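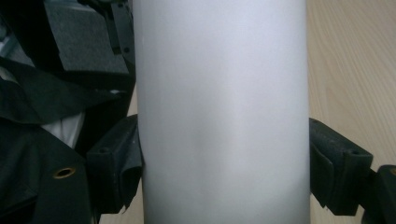

The Drilliswood mill runs two paperboard lines, and visitors are admitted to the older one. Our group of 40 was split at the gatehouse. Thaddeus Park, the process engineer, took the first half through the wet end while the rest of us waited for ear protection.

Stock arrives at the headbox at low consistency, nearly all water. Most of that drains through the wire in the first few meters. The press section removes more, and steam-heated cylinders do the rest. Park quoted a line speed of 500 meters per minute on the light grades. Heavier board runs slower, limited by drying capacity and not by the drives. The building dates from an earlier corn mill, and a beam over the stock tanks is cut with the year 1627.

Basis weight is scanned across the full width of the web. The operator showed us a profile with a persistent high spot near the drive side, which they correct by adjusting the slice lip. Rejected board is repulped on site.

Coating is done elsewhere, at the Jurčo plant. I would have liked to see it, but there is no public access. 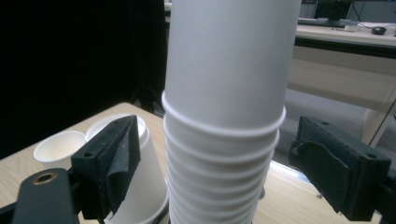
Plultovcombe, August 2022

The second stop was the converting hall, where Isla Ashby covers quality control. Cup stock comes in coated on one side. Blanks are die-cut, wrapped on a mandrel, heat-sealed along the side, and joined to a bottom disc before the rim is curled. Rim curl causes the most rejects: if the board is too dry it cracks, so the hall is kept humid. Leak tests use dyed water.

Parking is at the Tonamari gate. Bus 666 stops outside, but the last one leaves before the afternoon tour ends.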